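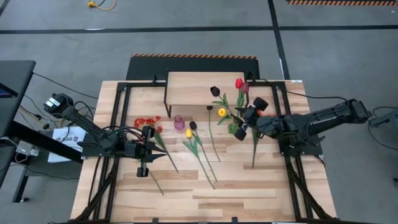 3.2 Stem length and bending stiffness

Retail buyers judge artificial stems mainly by the blossom, but most returns recorded by the two wholesalers in our sample concerned the stem. Benítez and Aguiar found the same pattern in an earlier survey of window dressers, where stems that sagged in a vase drew more complaints than faded color. We therefore treat the stem as a separate component. Red-flowered stems such as the one at the left in Figure 4, with a cluster of small blossoms at one end of a long green stem, are classed here as top-loaded. Single green stems without a head, one of which lies on the wood in the same figure, are classed as filler and were left out of the bending test.

Figure 4. Artificial flowers laid out on a wooden tabletop.

The test set came from the Jivier and Marinho catalogs and held 250 top-loaded stems. Each was clamped at its base, held level for 18 hours, and measured for droop at the tip. Stems with a drop of more than 2 cm per 10 cm of free length were marked as failed. Wire gauge explained most of the variation between catalogs; the thickness of the outer coating had little effect once gauge was held fixed.

Return records were then matched to the test results by product code. Of the 2,151 returns logged through July, those with an unreadable code were dropped before matching. The Stasta codes had changed during the logging period and were converted by hand using the supplier's own table. Section 3.3 reports the match by store type.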